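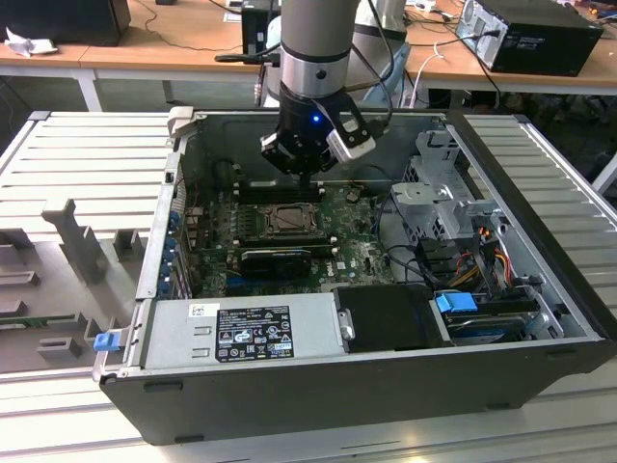
Dell case, open on its side, green board showing.

July 20, 2026

Got the quote for the laptop repair. $393. The laptop cost me $190 used, and the man on the phone at Fanen said the price with a straight voice, as if I might say yes. I asked what part costs that much. He said it was "board level." I asked what that meant and he said it meant the board.

So now I'm supposed to believe the right to repair people have won. I read the article twice over breakfast. Aitken will sell parts to anyone, it says, and put the manuals up for free. Fine. I went looking. The manual for my model is nine pages long and four of them are about not getting it wet. The parts page wants a serial number, then tells me the serial number belongs to a different region. I have lived in the same region my whole life.

I used to fix things. In April I took the toaster apart and put it back together and it still works, though it does lean. The old desktops were easy by comparison -- a side panel, a row of memory slots, a coin battery you could buy at the drugstore. You could look at it and more or less guess what went where. My laptop is glued shut. I don't buy the line that people wanted them thin. I never met one person who asked for that.

Oteo has a plan where you pay $9 a month and they replace whatever breaks. I read the small print on that too. Batteries don't count. Screens count once. Keyboards count if you didn't spill on them, and they decide whether you spilled. At that point I'd sooner put the money in a jar.

Walked over to Plundano after lunch to see what they had secondhand. Two towers and a lot of printers. The tower I liked had a sticker saying "tested," so I asked tested how, and was told it turns on. Didn't buy it. Might go back for it.

Too hot to think tonight. Called Fanen again before they closed to say no thanks and got the recording. Need to pick up the laptop before they start charging me for the shelf.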